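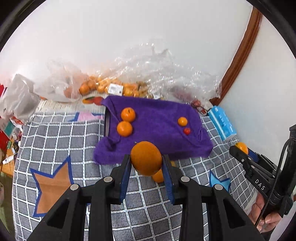

Linbridge fruit sorting result: does the 61 per cent hold up?
Forum > Manipulation > Papers and preprints
23 replies, showing 1 to 11

torquewrench
I've read the Linbridge write-up twice now and I'm still not sure what they have shown. The claim is that a policy trained only on hand-held gripper demonstrations, no robot in the loop at all, can be put on a Nurnell arm pair and pick and sort fruit on soft cloth. Headline number is 61 per cent success over 200 trials. The method gets a name (Kartha) and the abstract says it "removes the need for teleoperation".

61 per cent is fine as a number. I don't mind it. What bothers me is that I can't find what counts as a success. Section 4 says "object transferred to target region". Section 5 says "object grasped and released". If it grasps an orange and lets go of it three inches away, is that a success?

sprocket_hull
They do define it, it's in the appendix under the second table. Released inside the target and still there two seconds later. Agree it should be in the main text.

torquewrench
Found it, thanks. That's for the single arm runs though. The two-handed runs use "operator judgement".

mildly_damped
I think you're being a bit hard on it. Anyone who has tried to collect this sort of thing by teleoperation knows how slow it is. You sit there with a headset on nudging an arm about and at the end of the day you have hardly anything. With a gripper in each hand you can go at more or less the speed of a person, and you can do it on somebody's blanket instead of in a lab. 114 hours of demonstrations from homes is a lot of variety, and the variety is the point of the paper.

oldgantry
114 hours of what, though? Download the Witau sample set and go through it. Oranges on cloth, over and over. A person can pick up an orange in any way they like and it will come up. It's big, it's nearly round, it has a skin with some grip to it, and it doesn't care if you squeeze. If you wanted to choose an object that makes a parallel gripper look good you would choose an orange.

mildly_damped
There are small mandarins too, and cherry tomatoes.

oldgantry
There are some tomatoes, yes. Look at the per-object table. Tomatoes are folded into "small fruit" along with the mandarins, and small fruit as a class is well under the average. I'd bet on the tomatoes dragging it down but there's no way of telling from what they've published. A squashed tomato in the right place passes the appendix definition, by the way. Nothing in it about damage.

sprocket_hull
That last bit is a fair hit.

kestrel_bench
Joining in as someone who has used this kind of kit for most of a year (different group, no link to Linbridge). Two things from the practical side.

First, the cloth matters more than people think. A crumpled towel holds fruit in place. It sits in the folds. Put the same orange on a bare worktop and the first finger to touch it sends it off. So I'd read "unstructured soft surface" in the abstract with some care. They present it as the hard case. For round things I'd call it the easy one.

Second, and this is the one I'd want a reviewer to push on: with a hand-held gripper your wrist does things an arm won't. You roll it over, you lean in, you shift your elbow without noticing. All of that goes into the recording. Then at playback the arm either can't reach the pose or gets there by some daft route and knocks the next orange on the way. We threw out a big share of our recordings for that reason. The paper says demonstrations were "filtered for feasibility" and gives no figure for how many went.

torquewrench
That's exactly the number I was hunting for. If they threw out half, the time saving over teleoperation looks very different.

mildly_damped
Even at half it would be quicker. I've done both.

torquewrench
Quicker, probably. "Removes the need for" is a different claim and it's the one in the abstract.

grommet_and_co
Question from a non-specialist, I do packing lines. When they say two hands, is the second one doing anything? In most of the clips I watched, one gripper does the work and the other is parked off to the side with something already in it.

kestrel_bench
Depends on the clip. There's a handover task where it's needed, orange passed from one to the other. In the plain sorting task the two sides hardly have to know about each other. You could train them apart and I doubt the score would move. They didn't run that comparison, or didn't report it.

oldgantry
They report the opposite comparison, kind of. Table 3 has single arm against both arms, and both arms comes out better. But the single arm was given the same time limit as the pair! Of course two arms shift more fruit before the clock runs out.

sprocket_hull
I had missed that. Where does it give the time limit?

oldgantry
Footnote on the same page. 147 seconds, same for both conditions. Odd figure, and I can't see where it comes from.

mildly_damped
Right, so I've been defending this for a page and I'll give you the time limit, that's poor. And the tomatoes. I still think people here are marking it as a product when it's a method paper. Somebody had to check whether you could leave the robot out of the collection stage altogether and get anything at all on cluttered household cloth, and they got something. If the held-out homes figures are straight I'd call that worth publishing.

kestrel_bench
About the held-out homes. Same oranges? If every home gets fruit from the same supplier then you've held out the blanket and kept the object. I've emailed the contact address on the project page to ask for that, plus the discard rate.

torquewrench
Good. Could you also ask who was doing the judging in the two-handed runs, and whether they knew which policy was on the arm?

kestrel_bench
Added both. Will post whatever comes back.

grommet_and_co
From my side, 61 per cent on a line means a person standing next to it all shift. I'd still like to see it try a bruised pear.

kestrel_bench
Automatic reply so far, away until Saturday. Leaving the thread open.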